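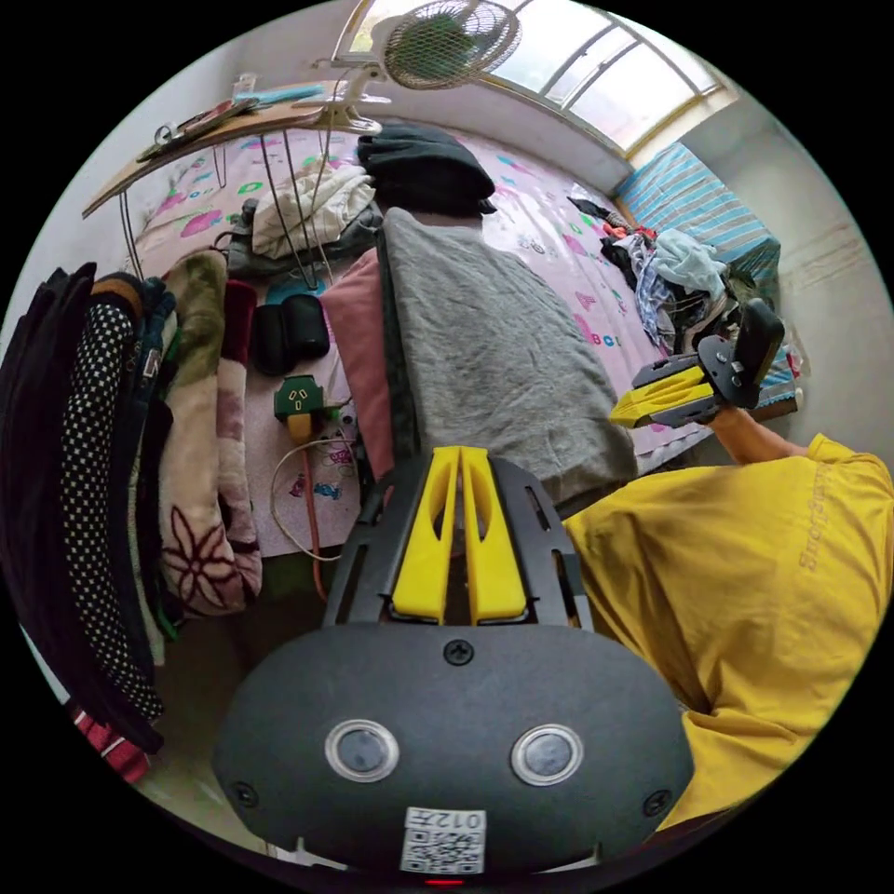
Home | Topics | House & Laundry | Ask | Members

Spare room bedding, damp smell that keeps coming back

Posted by Amber De Bruijn, Thursday

Hi all, quick one as I've got family arriving and no time. Spare room is at the back of the house, north side, only gets slept in a few times a year. Every time I make the bed up the sheets smell musty. Not filthy, just that old cupboard smell. Washed everything last week, dried it, folded it, put it away. Got it out again this morning and there it is.

Things I've tried. Hotter wash. More powder. One of those scented sachets in the cupboard (made it worse, now it's musty AND lavender). Left the window open a day but it rained so shut it again.

Cupboard is built in, on the outside wall, about as old as the house I think. Bedding is cotton mostly plus a couple of blankets and one heavy thing my mum gave me that takes for ever to dry. Mattress seems fine but I haven't had it up off the base in ages.

Is it the washing machine, the cupboard or the room? Don't want to buy a load of new bedding and have it go the same way. Landlord is Predgate and they take weeks to answer anything so would rather sort it myself. Thanks in advance

Print this page | E-mail to a friend

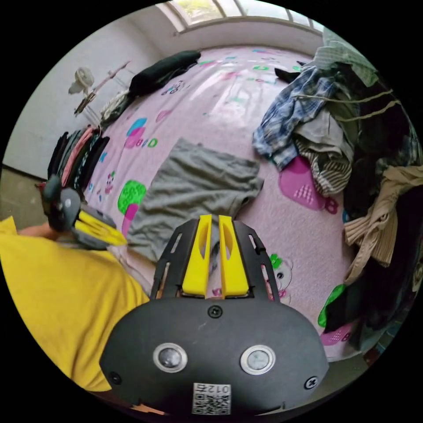 Karlijn Van Damme

Had this for two winters so here goes, sorry if it's a bit jumbled, on my lunch.

First find out which one it is. Wash one pillowcase, dry it right through, leave it over a chair in the kitchen or wherever is warm. Wash another with it, same load, put that one in the cupboard. Give it 6 days. Smell both. If the kitchen one is fine it's the cupboard. If both smell it's the machine or you're not drying them enough.

If it's the machine: pull out the drawer and look behind it, mine was black. Wipe round the rubber seal, clean the filter, run it empty on the hottest setting it's got. Leave the door open after. And use less powder not more, it builds up and holds the smell.

If it's the cupboard: take everything out. All of it, even the stuff at the back. Feel the wall with your hand. Mine was cold and slightly clammy right down low where I'd pushed the blankets up against it. I wiped it down, left the doors open for a good few days with a fan pointing in, then put some slatted shelves in so nothing touches the back wall. Leave a gap. Don't cram it. Thick things want to go at the top and not folded too tight.

Also your mum's heavy one is probaly the culprit. They feel dry on the outside and the middle isn't. Put it away like that and everything next to it picks it up. I turn mine inside out half way and give it another day after I think it's done.

Do lift the mattress. Stand it on its side for an afternoon if you can manage it, look at the underside. If there are spots on it that's a different problem and you want to be looking at the wall behind the bed as well. Keep the bed a hand's width off an outside wall if the room's big enough.

For tonight, if people are coming: sheets in the tumble dryer for ten minutes if you have one, or over the airer near a radiator, then make the bed last thing. Leave the covers turned back till then so it airs. Works well enough.
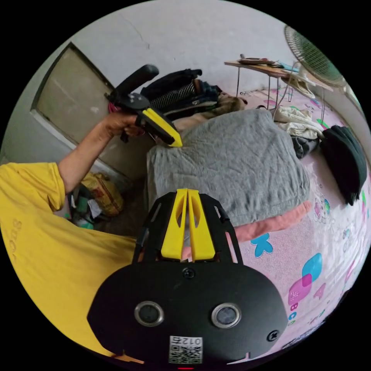
Oh and heating. I used to turn the spare room radiator off completely and shut the door to save money. Bad idea in our house. Now it's on low from November and the door stays open in the day. Costs a bit but I've stopped rewashing everything so I reckon it's even.

Would still email your landlord by the way, even if they're slow. If the wall is properly wet then no amount of washing will fix it and you want it in writing that you told them. Take a few pictures with something next to the patch for size.

Skanlow

get a dehumidifier. we have the Peeters one, bit noisy but it fills up overnight in our back room. empty it in the morning. sorted

Amber De Bruijn

Thank you both. Had the cupboard out, wall at the bottom is cold and a bit tacky so think that's my answer, will do the pillowcase thing anyway. Blanket is over the bannister. Skanlow how much does it cost to run, do you leave it on all day?

Skanlow

no just nights. never worked out the cost tbh. shut the door and window when its on or your just drying the garden

Clakmont

White vinegar in the softener drawer. Never had a problem since. Not sure about the wall though.

Print this page | E-mail to a friend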